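**Organizer sorting test** (also *Skarkmont desktop test*) is a bench procedure for comparing parallel-jaw grippers and camera positions on two-arm robots. It was drawn up by Cosmin Lazăr at the Zanditz laboratory and later revised by Brahim Shawky, who added the wrist-camera trials.

## Setup

The fixture is a wooden desktop cosmetics organizer with open compartments and drawers, set on a black surface against a plain wall. Target positions carry yellow labels with Chinese product names, such as 口红 (lipstick) and 面霜 (face cream). Items differ in width, finish and transparency.
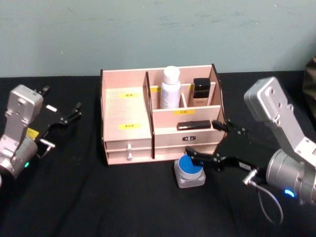
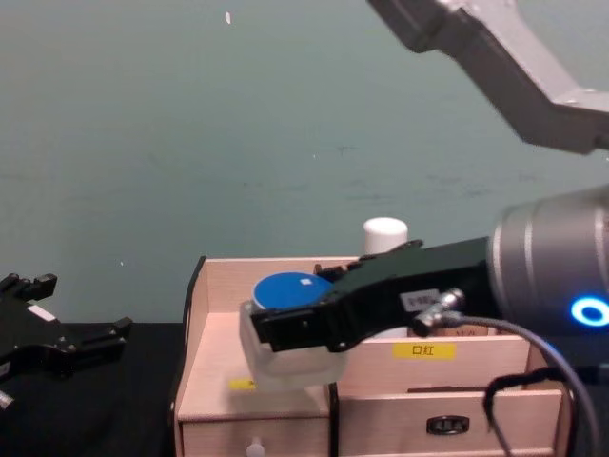
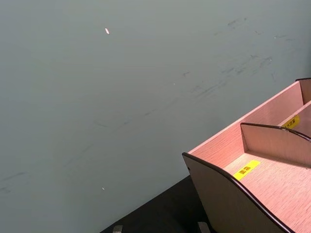 ## Procedure

A full series has 160 placements per gripper. Each placement is scored on grasp, transfer and release – a release outside the labeled compartment counts as a miss. Finger opening is logged at 200 Hz. After six misses in a row the controller stops and the arms are homed by hand.

## Results and criticism

The first comparison covered 2,340 placements with Amrani and Prultell fingers. Amrani fingers scored higher on round lids, Prultell fingers on flat tubes lying on the shelf. Shawky has noted that the thin divider panels can hide a label from a wrist camera at low approach angles, and that scores from different camera positions should be reported separately. Drawer opening is not scored.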